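The Last Guest at Le Goff

My aunt left me a guesthouse. I want to get that out first, because when people hear the story they always stop me halfway and ask why I was in Tararville at all, and then I lose my place. So: an aunt, a will, a guesthouse called Le Goff with a green door and a bell that rang whenever it felt like it.

I drove down in July with two suitcases and a plan to sell the place by the end of the month. The agent in Gimeck had already told me what it would fetch (not much!) and I'd already spent it in my head, mostly on a new kitchen and a trip somewhere with fewer stairs. What the agent hadn't mentioned was that there was still a guest.

Her name was Sandrine Barbier and she was eating toast in the dining room when I walked in.

"You're late," she said. "Breakfast was at eight."
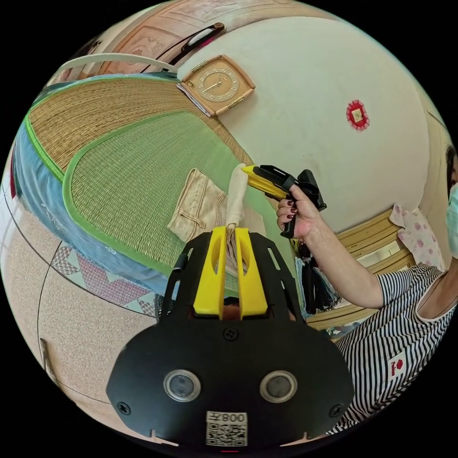 She had paid through the end of the summer, it said so in the register, in my aunt's terrible handwriting, and there wasn't a thing I could do about it. So I became an innkeeper. I burned eggs. I learned which step creaked and which tap you had to kick. Sandrine sent things back, mostly the coffee, and once a white cloth I'd rolled up narrow and thought looked pretty smart, even with the wrinkles in it. "Your aunt folded," she said, and handed it to me over the butter. I went upstairs and sulked for an hour, and then I went and learned to fold.

After that we got along a little better. She told me she'd been coming for years, always the back bedroom, always with the same old Ulletix radio that only picked up one station and a lot of weather. In the evenings we sat in the yard and listened to it. There were 151 steps down to the harbor and she took every one of them each morning before I was even awake, then came back up and complained about my marmalade.

I did ask her once what she and my aunt used to talk about. She thought about it for so long I figured she'd dozed off.

"You," she said. "She said you'd be late." 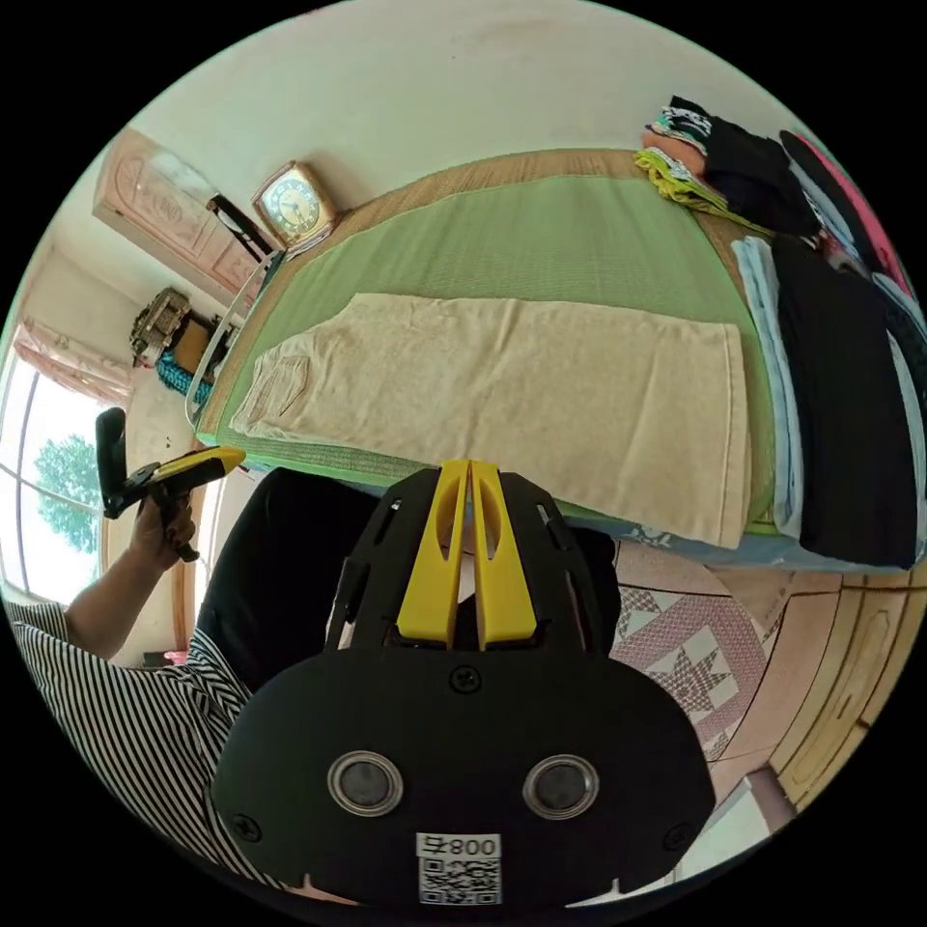 Did I sell the place?

The agent called on a Tuesday with an offer, and I told him I'd need to talk it over with my guest, and then I kept on needing to until he quit calling.

I know how that sounds. I'm not a romantic person, and the roof was going to cost me almost 300 a week for longer than I like to think about. But Sandrine had put her name down for next summer by then, same room, and she'd written it in pen. You can't sell a house with somebody's name in it in pen.

On her last morning I got up early for once and carried her bag to the gate. She looked over the front of the house, the green door, the window boxes I'd half killed.

"The bell's broken," she said.

"It's always been broken."

"Well, you're the owner. Fix it."

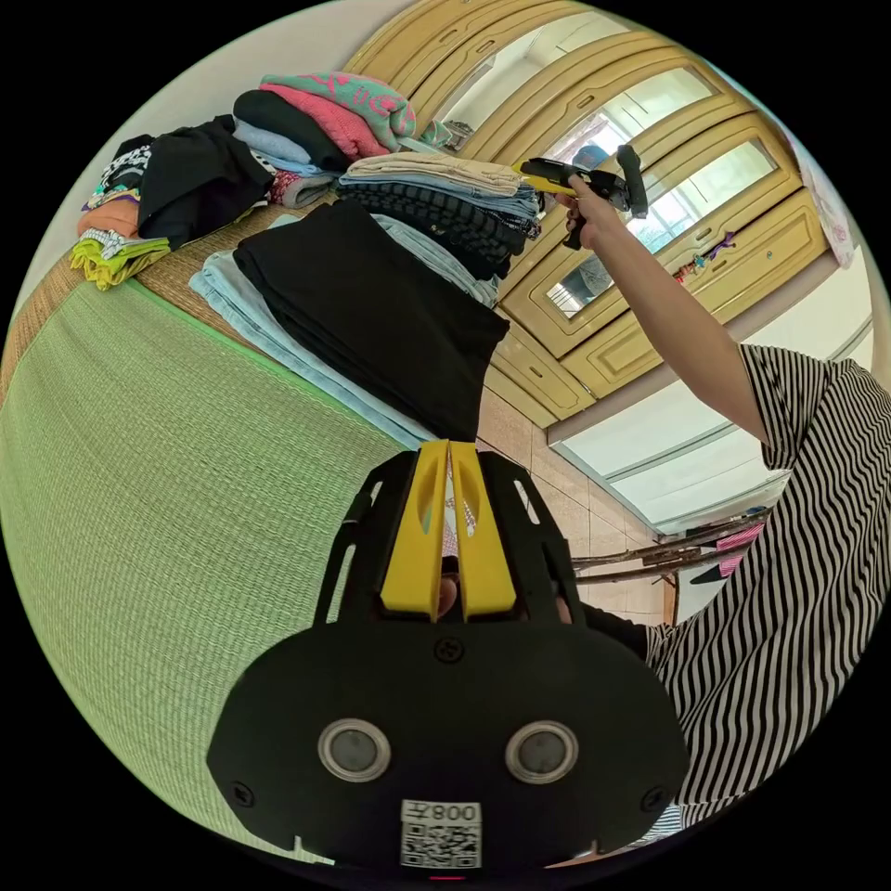 A striped shirt for a summer morning.

The bus came up the hill with its doors already rattling. She got on without waving and took the seat behind the driver, and back at the house, with no one near it, the bell started to ring.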